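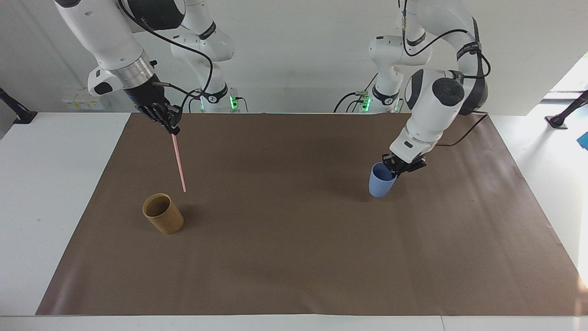
I want to make a case for brown paper. A big sheet of it, laid flat over whatever table you have, before anybody brings out a cup or a straw or a pot of glue. I've been doing this for years at home and on Saturday mornings in the back room at Cullside, and I'm more convinced of it now than when I started!

The usual objection is that a table is already a surface, so why put another one on top? I understand that. A white table looks clean and ready. But a white table also makes people nervous. Give a five-year-old a cup of anything on a white table and every adult in the room leans forward. Put paper down and they sit back. You can see it in their shoulders. The paper says that drips are expected, and after that the kids get on with the pouring and stirring and blowing bubbles, and the grown-ups start having a nice time too (some of them have a go themselves, and I'm all for it).

Brown is the right color, by the way. I've tried white paper and it shows every smudge before you've even begun. I've tried newspaper, and people stop to read it – including me. Plastic sheeting is slippery, it never lies flat, and little puddles travel across it looking for somebody's lap. Brown paper just lies there and soaks up what comes its way. And colors look wonderful on it. A pale blue cup or a pink straw that you'd hardly notice on a white tabletop suddenly looks like something you picked out on purpose.

Which brings me to cups. Use plastic ones, and use the tapered kind with the wide top. They stack, they bounce, and a small hand can get hold of the rim without much trouble. Glass is lovely at dinner. At a project table it changes the whole mood, and you spend the morning saying "careful" in that voice we all have. I'd sooner have a shelf of light plastic cups in soft colors and say "careful" maybe 3 times before lunch.

And straws! I know straws have had a rough few years, and I've switched to washing and keeping mine until they really give up. But I won't hear a word against them as a tool. A straw teaches you about air faster than any lesson I ever sat through. You can put a finger over one end and lift a little column of water, and I have watched people of every age do that for the first time and then do it twenty more times in a row. You can roll a paper ball along with one. You can stir with it, measure with it, build a bridge with a handful of them.

My friend Valentin Wyss thinks I make too much of the setup. He runs a similar table at Kumusum and he puts everything out at once, cups and straws and jars in one happy heap, straight on the bare wood. His mornings are great fun, I'll give him that. But he wipes down for an hour afterward, and I fold up my paper and go for coffee. He says the folding takes the romance out of it. I say the coffee puts it back.

Where he and I do agree is on keeping the number of things small. One cup, one straw and something to keep the spares in will carry you a surprisingly long way. I used to bring two full crates, and the kids spent most of their time digging through them. When I cut down to what would fit in a tote bag, they stayed with one thing longer and got odder ideas from it, and the odd ideas are the whole reason I come.

If you want to try it, buy the paper on a roll and get the widest you can manage, wide enough to cover most of the table in one piece. Seams are where the water gets through. Leave a bit of table showing around the edge so there's somewhere dry for a phone or a pair of glasses. Don't tape it down. A heavy jar on each corner does the job, and you can reuse the sheet if the morning has been a dry one. Mine from February is still going, stains and all, and somebody has drawn a very good horse on the back.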